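Let the Families Into the Tent

I have been reading exhumation reports for 12 years, first as a student, then as an editor, and lately just because I can't stop, and I want to make a case for something that sounds small and would change everything about how this work gets done. Let the families in. Give them chairs inside the site, near the trench, with a clear view of the sorting tables, and let them stay all day if they want to.

The thing that convinced me was Pirkuvar. If you haven't followed it, Pirkuvar is a hillside village where a road crew cutting a drainage channel one September opened up a grave that everyone over 50 already knew was there. The district sent police first, then a magistrate, then a forensic team under Mounir Ramadan, who had four people and one working generator. By then the families had been standing at the rope for days. Some of them had waited decades, and the rope was one more place to wait.

Ramadan moved the rope. He did it on a morning when he was short of hands and short of patience, and he has said since that he hadn't thought it through at all. He asked the oldest women to come and sit beside the cleaning table. Within an hour one of them had explained that the men of the upper lane all bought their shirts from the same tailor, who finished every buttonhole with a double stitch at the bottom. There were scraps with that stitch already bagged and labeled as unidentified textile! They had been in the box since the first week.

I love this story, and I have told it to anyone who would sit still. I love it because the knowledge was right there, 30 steps away, held by people who had been asked to sign forms and give blood samples and otherwise keep quiet. We talk so much about evidence in these cases as if it only comes out of the ground. A lot of it comes up the road on the morning bus carrying its lunch.

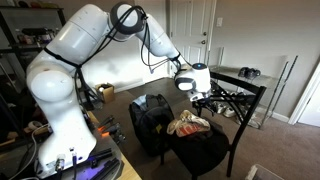

There are serious objections and I don't want to wave them off. The strongest comes from Niamh Mac Carthaigh, who taught me half of what I know about chain of custody and who thinks I am wrong. Her argument goes like this. A mother who sees a sleeve and says it is her son's has said something a court will have to deal with, and every other mother at the table has heard her say it. Recognition spreads. People want an answer so badly that they will accept the nearest one, and once they have buried a stranger under a beloved name it is cruel work to undo it. She has sat in rooms where it had to be undone. I haven't, and I give that a lot of weight.

But look at what she's asking for when you press her on it, and we have pressed each other on it over many dinners. She wants statements taken separately. She wants a trained person sitting with each family. She wants genetic results before any name is spoken in public. Fine, all of it! Every one of those things can be done with the families inside the rope, and they are easier to do there, with someone whose whole job is to sit with them, than at a gate where the only person they ever talk to is a constable.

The Bashir commission shows how the closed way goes. Bashir's staff worked behind a double fence for two seasons, recovered the remains of more than 1000 people, and by every technical measure did careful work. I've read the whole report and the mapping is beautiful. And in the towns nearby, hardly a soul believes it. I have heard people say the bones were brought in by truck. I have heard people say they were taken out by truck. You can't argue with either version, as the people telling them saw a fence and some trucks and were never shown anything else. All that skill, and it landed on ground that had been left dry.

Compare that with Ostberg, the foundation that paid for the later work at Pirkuvar and had the good sense to pay for a bus, a cook and a shade cloth along with the laboratory time. The families there argue with the findings, sometimes loudly, and they argue like people who were present. They know which trench. They know which layer. One man corrected a grid reference in a public hearing, and he was right.

So my proposal is a plain one. Any court order opening a mass grave should name the families as attending parties, the way it already names the police and the medical officer. It should set aside money for their travel and their meals. It should put one person on the team whose only duty is to them. Judges like things they can write into an order, and these can be written in a page.

Mac Carthaigh has promised to read this and send me her corrections. I am hoping for a long letter.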